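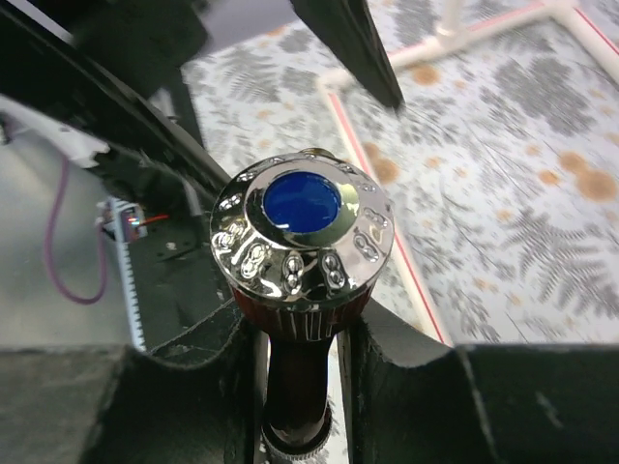
Wednesday, January 17, 2024

Entry 553. Tap rail, continued.

Carried on with the tap rail for the Edet job. The aim is still the same: a row of garden and utility taps that can be screwed in and out of a length of plastic pipe many times over, so we can find out which ones are a nuisance to fit and write the fitting notes accordingly. No water in it at this stage.

Rail put together from the Triltela pipe and fittings. The first attempt before Christmas was a single length screwed to a plank and it rolled every time a tap was tightened. The new one has a proper base, a rectangle of the same white pipe lying flat, with a leg up at each end and the tees along the top. Much better. It still moves a bit under a hard turn, but it goes back to where it was.

Push-fit for the moment, no solvent cement. I would like to leave it dry until we are sure about the height. The legs can be shortened with a saw but not lengthened, and I don't want to buy another set of tees.

Tees need to face squarely forward. If one is rotated even slightly the tap comes in at an angle, the first thread catches wrong, and it feels tight after half a turn. I had two of them pointing a little low this morning and put it down to a bad thread on the tap. It was the tee. Check by eye from the end of the rail before starting, every time.

Cloth: kept the grey fern one on the table. It stops the finish getting scratched when a tap is put down and it gives the base pipe something to grip. It does ruck up in front of the pipe if the rail is pushed from behind, so lift the rail to move it. Small parts are hard to find on the pattern. Washers go in the tin.

Taps. Notes so far, in the order I had them out of the box:

- Yellow-gold one, blue cap on the handle. Easy start. Spout finished pointing straight down on the first go, which I put down to luck. Third tee.
- Dark grey one with the lever. Needs room to the side for the lever, so don't put it hard up against a neighbour that has a wide handle. Fourth tee, lever to the right.
- Copper-brown one, silver top with a blue centre. Nicest finish of the lot and the one that marks most easily.

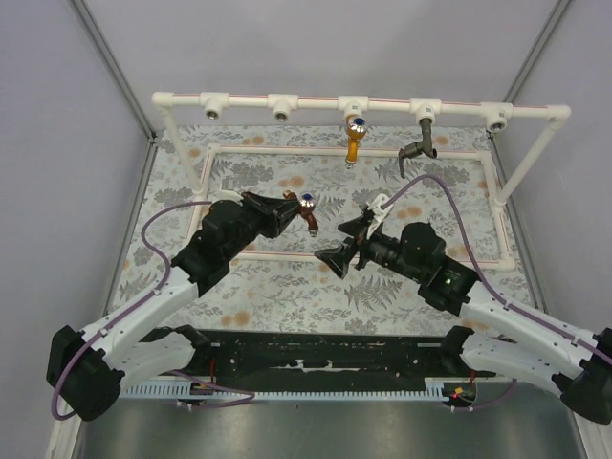

The spout position is the thing that takes the time. A tap can be tight with the spout at two o'clock, and then it is a choice between backing it off or forcing it round another part of a turn. On the Gullix sample the thread is 20 mm long and there is plenty left over, so forcing it does no harm. On the shorter ones I would sooner back off and add tape.

Tape: used the Drillolard thread tape from the drawer. It is thin and needs 9 turns to do what I would expect from fewer of a thicker tape. Wound in the direction of the thread so that it doesn't peel when the tap goes in. For repeated fitting and removing it is a mess, bits of it everywhere after a few goes, and some of it stays in the tee. Going forward, no tape for the handling trials and tape only for the final check with water. Tees to be cleaned out with the old toothbrush between runs.

More on the decorative handle tops, as it came up again. The chrome one with the royal blue inset is lovely to look at and awkward to take hold of. The rim flares out and has a raised loop pattern all the way round, and the top itself is a slippery thing to turn with a thumb. Better to hold lower down, on the smooth red-brown part of the body, below the ribbed collar. There is a silver knurled ring further down again. I have been leaving that alone and would ask others to do the same until we know what it undoes.

Points to agree on so that our notes match:

1. "Tap" means the whole thing. "Handle" is the part you turn for water. "Body" is everything else apart from the spout.
2. Tee positions are numbered from the left, looking at the open threads. I had been numbering from the right on the old plank, so ignore any position in entries before this one.
3. "Hand tight" means no tool at all. If a spanner has touched it, write that down.
4. A tap that crosses threads is taken right out and started again. No wiggling it while it is half in.

Starting the thread, my own method for what it is worth: hold the tap level, press it lightly into the tee, turn it backwards until there is a small click, then forwards. Works on every tap I have tried it with apart from the lever one, where the lever swings round and knocks the pipe unless it is put in its closed position first. Close it first, then.

Spacing. I would leave an empty tee between any two taps if we weren't short of tees. With the gold and the grey side by side you can still get at both, but a hand going in for one brushes the other. Might be worth making the next rail with longer pieces between the fittings. I have pencilled in 60 mm extra per gap on the cutting list. That makes it too long for this table if we keep the same number of tees, so one for discussion.

Finishes. Wipe taps with the dry yellow duster only. The spray polish left a film on the chrome last week which made it worse to hold, and I spent half the afternoon getting it off with washing-up liquid. Keep the metal ones apart in the box too. I have cut some cardboard dividers and they are in place, a bit too tall, so the lid doesn't quite shut.

Threads in the plastic: no wear that I can feel yet. I will run a finger round each one on Fridays and note it here. The tees are the part most likely to go first, plastic against metal, and Triltela are slow to send small orders. Ordering spares now for delivery in February.

Still to do:

- [ ] Trim the dividers
- [ ] Mark tee numbers on the pipe in pencil, at the back where they don't distract
- [ ] Decide on cementing the legs (base joints first, they are the ones that creep)
- [ ] Find out about the knurled ring
- [ ] Ask Gullix for a second sample of the same pattern, preferably in a plain finish
- [ ] Return the adjustable spanner to the downstairs bench

Left the rail on the table with the cloth under it. If anyone needs the table, lift it by both legs together. The base comes apart at the right-hand elbow if you pick it up by one end.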